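How to Descale a Kettle Without Making a Weekend of It

If you live in Plultgate, you already know about the water. It comes out of the tap clear and leaves a beach behind. My kettle had grown a crust you could have carved initials in before I decided to deal with it, and I am passing on what I learned, mostly the hard way.

What you need

Plain white vinegar, water, a pitcher to mix them in, and an old toothbrush you have no further feelings about. The store on Prerklow Street will sell you a packet of descaling powder for a good deal more than the vinegar. It works too. It smells less.

What to do

1. Unplug the kettle and let it cool. Empty it.

2. Mix equal parts vinegar and water in the pitcher and pour until the chalky part is covered. Stay below the max line.

3. Plug it in and bring it just to a boil, then switch it off. Open a window first. I did this in December with everything shut, and the hall smelled like a pickle factory until bedtime.

4. Unplug it again and leave it for 40 minutes. Put a note on the handle. Somebody in your house will make tea with it otherwise, and you will hear about it for years.

5. Pour it out. Flakes will come with it, so run the tap.

6. Scrub what's left around the spout with the toothbrush. If you have a mesh filter, pop it out and soak it in a cup of the same mix.

7. Fill with fresh water, boil, dump. Do that again. Sniff. If it still smells like salad, boil one more round.

Check the booklet before any of this if your kettle has a coated inside. Mine said no vinegar on page 14, in type suited to ants, and I found that out on my second kettle.

How often

Every 12 weeks is plenty in a hard water town. I mark it on the calendar and then do it when the tea gets crunchy.

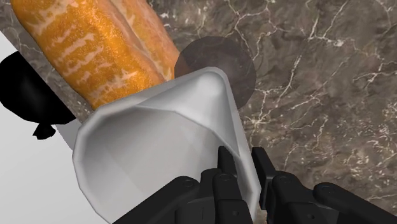 Loukia Chrysikopoulos
Tried it last night and the crust came off in sheets. The smell took three boils to shift, though, and my first cup this morning still had a hint of coleslaw. Next time I'm paying for the powder.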